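Print this entry | E-mail this entry

Workshop notebook, slate section
May, begun 8.40 a.m.
Entered by Idun Moen

Subject: trial panel for the Cidley roof, north slope.

The panel was rebuilt with the Rimel underlayment in place of the felt used in April. Laps were kept at 107 mm throughout. The deck boards had been left in the store and were checked for flatness before fixing; two were rejected and replaced.

Of the 41 slates drawn from the Aigner pallet, 40 rang clearly when tapped. The remaining slate gave a dull note and has been set aside with chalk on the back. Holing was done by hand from the bed side. Copper nails were driven until the head sat just clear of the slate, as agreed with the Plakidton office.

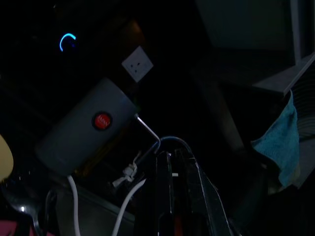
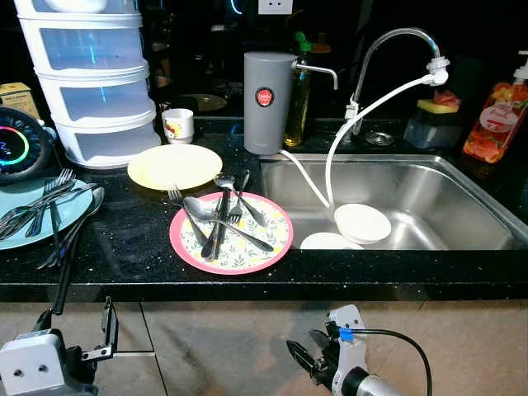

Pump with red button; counter and sink.

The hose test was started at the eaves and moved upwards in stages, nearly 33 minutes in all. No water was found on the underside of the deck. A damp line was noted at the left-hand edge of the step flashing, where the lead had been dressed over a raised nail. The nail has been drawn and the lead dressed again. The test at that edge is to be repeated before the result is entered on the job sheet.

Colleagues are reminded that offcuts from the verge are to be kept for the half-slate courses. The slate cutter is pulling to the right and should not be used for finished edges until the blade has been changed.

Outstanding: ridge detail, second drawing awaited from Plakidton. Copper nails to be reordered, same gauge.

I.M.

Print this entry | E-mail this entry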